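Teaching > Manipulation Software > Handouts > Week 6

Handout 6: From gripper camera to grasp command

Prepared by Oksana Pasichnyk, with corrections from Kiran Kanaujia

Please read this before the Tuesday session. You need the Bellora package installed and the logs from exercise 5. If your log does not open, write to Kiran before the class and not during it.

1. What the policy receives

In exercise 5 the policy received the joint state and a target pose. From now on it receives pictures from the gripper camera, the jaw opening, and the relative motion since the last step. We do not give it a map of the table. The camera moves together with the jaws, so the jaws stay in almost the same place in every picture, and everything else moves. This is convenient for us. A point between the two pads can be fixed once in the image, and we can ask how far the rim of the object is from this point.

The picture stream arrives at 20 pictures per second. The policy answers more slowly, and it gives a short chunk of future motions each time. The controller plays the chunk at its own rate. Most of the mistakes I saw last year come from mixing these clocks. Write the time of capture into each message, and do not replace it with the time of arrival.

2. Rims, and why we choose them

A bowl is grasped by its wall. One jaw goes inside, the other stays outside, and the rim passes between them. For the perception part we need only a short piece of the rim near the jaws, not the whole circle.
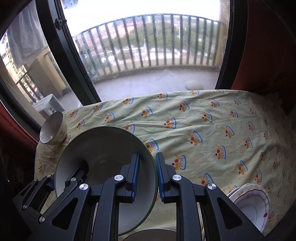 Fig. 6.1. Large bowl with its rim in the gap between the jaws; printed cloth under the dishes.

The rim in Fig. 6.1 is thin and dark green against a grey-white interior, so a simple edge filter finds it well. The cloth is more difficult. Its motifs are repeated and the white shapes beside the bears have blue edges, and the pads of the gripper are blue too. If you segment the pads by color only, you will also collect pieces of the print. Use the fixed jaw mask from the file masks/ and subtract it first.

Look also at the bright glass door behind the table. Automatic exposure reacts to such a region, and the inside of a bowl can become too dark for a depth estimate. In Bellora you can limit the metering window to the lower part of the picture. Do this before you change any threshold.

3. Closing the loop

Let e be the distance in pixels between the rim and the middle of the gap. The steps are:

a) compute e on the newest picture
b) if e is larger than 30, move sideways only, with the jaws open
c) if e is smaller, allow the downward motion
d) close when the depth condition holds for 2 pictures in a row

Step d) looks too careful, but one picture alone can be wrong from a reflection in the glaze. Maksym Mykhailiuk tried it with a single picture in June, and the gripper closed on air many times.

A stack of dishes needs another rule. The upper rim and the lower rim are near to each other, and the filter can jump between them. Keep the rim you have chosen and reject a new one if it appears at a different depth — this is called gating, and the code is in track_rim.py.

4. Exercise

Replay the log "bowls" from the course set. It has 600 pictures. Plot e over time, mark where your program would close, and write half a page on one place where you do not agree with it. Groups of two are allowed.

Filed under: perception, visual servoing, course material

Comments

Ignacio Bustamante
Is the depth condition in d) the same as in handout 5, or do we use the new value from the config?

Oksana Pasichnyk
The new value, please. Handout 5 will be corrected.

Marcelino Garrido
The jaw mask is shifted by a few pixels with my version of Bellora. After an update it fits again.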